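Tranham Athletics Boards > Track & Field > Distance

Topic: Dropping the 10K from the Fornau meet?

steeplekid
Just saw the March schedule for the Fornau meet and the men's and women's 10K are both gone. Two sections of the 5K instead. Anybody hear why? I've been building toward that race since cross country ended and now my first shot at it would be conference, on tired legs, in the heat. Not thrilled.

laneeight
It's the time. Last year the 10K went off at 9:40 at night and there were maybe 30 people left in the stands, counting parents. I get it.

steeplekid
Those 30 people were great though! They banged on the railing for all 25 laps.

mnguni_throws
Thrower here, so ignore me if you want, but we've been shoved to the back field at 8 in the morning for years and I never saw a thread over it. Welcome to the club lol

laneeight
Fair.

hillrepeats
I don't agree that it's fine. If a conference championship has the event, the home meets should have it at least once. You can't learn to run a 10K by running 5Ks. I tried that my sophomore year at Omby, went through halfway feeling like a genius and got lapped by a guy I'd beaten all fall.

laneeight
So go to the Omby meet, they still run it. It's a 40 minute drive.

hillrepeats
And they cap the field, and if you don't already have a mark you're not getting in. So where do you get the mark? That's my whole problem with this.

steeplekid
OK, I emailed the meet director last night and got a pretty decent answer. They lost an hour of lights, and the 400 has so many entries now that it eats up most of the evening. She said if enough of us commit early they'd look at one combined 10K, men and women together, before the field events wrap up. 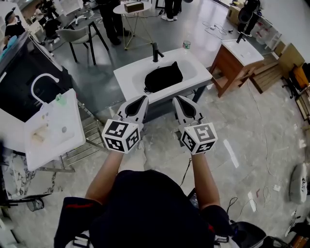 I'd take a combined race in a second — more bodies to run with, and the counting is easier on the lap people too. So if you're in, post your name and a rough goal pace and I'll send her the list.

mnguni_throws
Before the field events wrap up, meaning while we're still throwing. Cool cool.

hillrepeats
In. 75s if my calf holds up.

laneeight
Still think the 5K is the better race to watch, but put me down for lap counting.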